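Notebook, Statdale site, January. Started 7.40 am, tea in hand, nobody else in yet.

Two weeks of putting this off, so I'm going to write down how the job has changed before I get too used to it and forget what it was like. For anyone picking this book up cold: we're the furnishing and reset crew, we get rooms ready between lets, and since the autumn the Rengifo arms have been doing a share of the cushions and the lighter chairs while one of us stands alongside. Stirov is the software end of it. If it falls over at the login screen, ring them and not me!

First thing, rates. The old sheet gave us 8 minutes for a sitting room, and I could do that on a good morning with nobody's flex across the doorway. With the arms we're nowhere near it. The sheet upstairs still says 8, which makes the daily totals look dreadful, and I've asked twice for a separate line for assisted rooms. Asking again here in ink.

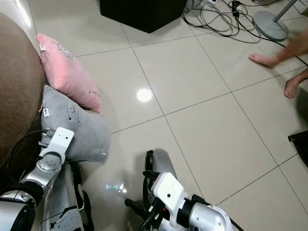
Soft things are still where my day goes. I used to plump and place without thinking about it, and now I spend the morning thinking about nothing else -- where the weight sits, which way up a thing wants to be, how hard is too hard. A pink cushion on top of a grey one, both leaning on the side of a brown sofa, is about as awkward as it gets for us, what with a fuzzy cover, a tag sticking out and a big soft sofa behind that gives when you lean on it. My own hands would sort that in a second (and I'd be halfway to the next room). For the arms I'd now write it up as two jobs, upper cushion first, then lower, and I'd put the tags in the notes too.

The other change is the watching. I'm less tired in the back at the end of a shift and more tired in the head, and I didn't expect that. You can't drift off. You can't really chat either, which the younger ones mind more than I do, though I do miss the radio. We tried 5 rooms in a row per person before swapping and it was too many, I was staring straight through things by the last one. Swapping after every second room now. Much better. Please keep to it even when we're short.

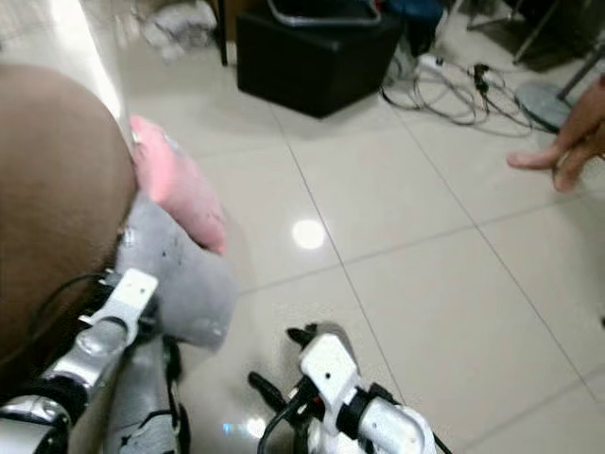
Pay came up again at the tea break. The worry is that "minder" goes on the grade sheet below "fitter", and then in a year we're all minders. I said what I think, that whoever stands beside the arms has to know how the room should look in the first place, so it's fitter's work and ought to be paid as such. Got a nod from the office but nothing on paper. Want it on paper.

Jesska training: did module 5 last night at the kitchen table. Most of it is stop buttons and where to stand, fair enough, but there's not a word on upholstery. I've started a list of covers and how they behave, velvety ones, fuzzy ones, the slippery sort that slide off everything. It's in the back pages, add to it!

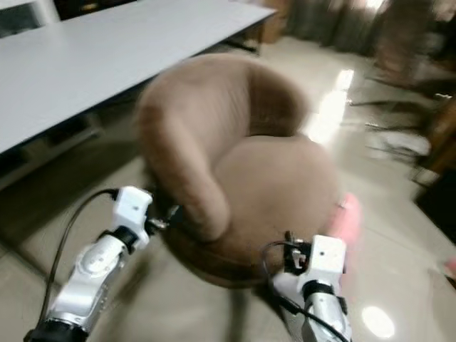

Also the log. It's at nearly 2,000 entries and half of them say "OK" and nothing else, mine included, I'm as bad as anyone. If you stepped in, write that you stepped in and what for. Stirov only see what we type, and they're a nice bunch but they've never had to turn a room round before lunch.

To do:
Separate line for assisted rooms (third time of asking)
Grade sheet wording, get it in writing
New pens for the log desk
Ask Stirov if a note can be added after a room's been closed off
Find out who has the tall stool

Tea's gone cold. First room's on at half past eight, will write up the armchairs tomorrow.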